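Vrabec Institute presents new findings on early failure of solder joints

15/08/2020 - The Vrabec Institute of Engineering has published the results of a long study on why small electronic boards stop working earlier than their makers expect. The work was carried out together with the test laboratory Brallden and took two years.

In the study, 644 circuit boards of the same type were placed in climate chambers and moved many times between low and high temperature. The boards were checked after each group of cycles. In total 369 of them developed at least one electrical fault before the end of the test. The researchers then cut the failed boards and looked at the joints under a microscope.

Most of the faults began at the corner joints of the largest component. This was expected. More surprising for the team was that boards from the same production batch could have very different lifetimes. In 47 cases the first crack started at a small empty space inside the solder, which normal visual inspection cannot find.

"The average lifetime is a number that many companies like to print in their data sheets, but a customer does not buy the average board," the project team writes in its report. "We recommend to publish also the time at which the first few percent have failed."

The report describes a statistical model, called Radis, which uses early test results to estimate how failures will be spread over time. With this model the length of a test can be made shorter, although the team warns that it has been checked only for one type of board and two types of solder. Work on other materials will start in December.

The measurement data were prepared with the software package Gisteo and can be requested by universities and companies free of charge. A printed version of the report is available in English - a German translation is planned. 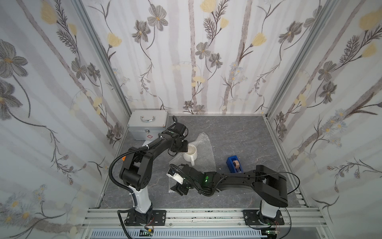

Two robot arms at a marble-patterned work surface.

About the Vrabec Institute of Engineering
The institute does research and teaching in reliability, materials testing and production quality. It offers courses for working engineers and accepts test orders from industry.

Media contact
Press Office, Vrabec Institute of Engineering
Requests for interviews and for the full report are answered by the Press Office on working days.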